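# How much to set aside for a sim workstation before we buy the arm?
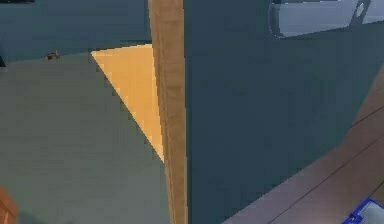
**benchtop_in_ohio**

We're a small shop that builds kitchen cabinets, and we want a robot arm to load and unload parts. The plan is to spend the first six months in simulation and buy the arm in August. I've been running the free version of Brinow on my office computer, and I can't tell if I need a better graphics card or just better settings. Large flat areas like the teal panel come out blocky, and the slanted edge of the orange patch is a row of stair steps. Close to the post I can see wood grain, but the little reddish-brown thing back by the wall is only a few pixels. I need the camera view to be good enough to test whether the arm can find small parts on the floor or on a bench.

What I have priced so far:

- Used workstation from a local reseller: $600
- Brinow paid seat: $40 a month
- Arm: waiting on quotes from Bandberg and Drirketti

My boss wants one number for the whole project by the end of the month. Should the computer go in that number, or should I make do with what I have and put everything into the arm? Also, does it matter which arm I pick before I do the simulation work?

Posted January 2023

---

**millrace**

Put the computer in the number. It's the smallest line on the list and you will use it every day.

Before you buy it, though, check how you're saving the view. Blockiness on big plain surfaces is usually video compression. The stair steps are a separate problem. That is anti-aliasing being off or set low, and an office computer may be able to handle it turned up if you don't need it to run in real time. Try this first:

1. Save single frames as PNG and skip the video file.
2. Turn anti-aliasing up one step at a time and write down the frame rate.
3. Double the output resolution and look at the small object again.

If the PNG looks clean, your card is fine for planning work. If the frame rate falls to where you can't use it, buy the workstation. Ask the reseller what power supply is in it. We bought a used one that couldn't take a newer card and had to replace the supply, then the case.

For a small object far away, no graphics setting will help as much as moving the camera closer or using a narrower lens. That affects your real budget too. You may need a second camera on the real cell, so leave a line for it, plus the mount and the cable.

On your last question, yes, pick the arm first, or at least get down to two. Reach and payload decide where the base goes, and everything else in the layout follows from that. Ask both sellers for a model file you can load. If one of them can't give you one, you'll be building it yourself, and that is paid time even if it doesn't show up on an invoice.

---

**gluepot77**

just get the workstation, 600 is nothing next to the arm

---

**second_shift**

I agree with most of what millrace wrote. I would add the things that were missing from our first budget. We put in a loading arm two years ago, and the arm itself came to a little over half of what we spent.

- Gripper and spare fingers or cups. Get this quoted for your heaviest and your lightest part.
- Guarding or a scanner, and someone to do the risk assessment.
- Base plate and floor anchors. Our slab was too thin in one spot.
- Air line, if you use vacuum. Ours ran longer than planned.
- Training for at least two people.
- Freight. The quote from Beneš left it off and I didn't notice.

I'd also pay for the Brinow seat month to month until you know you need it. You said six months of simulation, so that's $240 at your price. We finished our layout early and the seat sat unused for the rest of the year.

Don't expect the simulation to tell you if the camera will find parts in your shop. It was good for reach and for cycle time. For vision we ended up borrowing a camera from a supplier and clamping it over the bench for a week with real parts under it. Sawdust and the light from the dock door gave us more trouble than anything we had modeled. Ask Bandberg and Drirketti if they lend equipment before a sale. If they do, I would run that test before August and hold back the vision money until you've seen the results.

If your boss will only take one number, give him the high one and list what's in it.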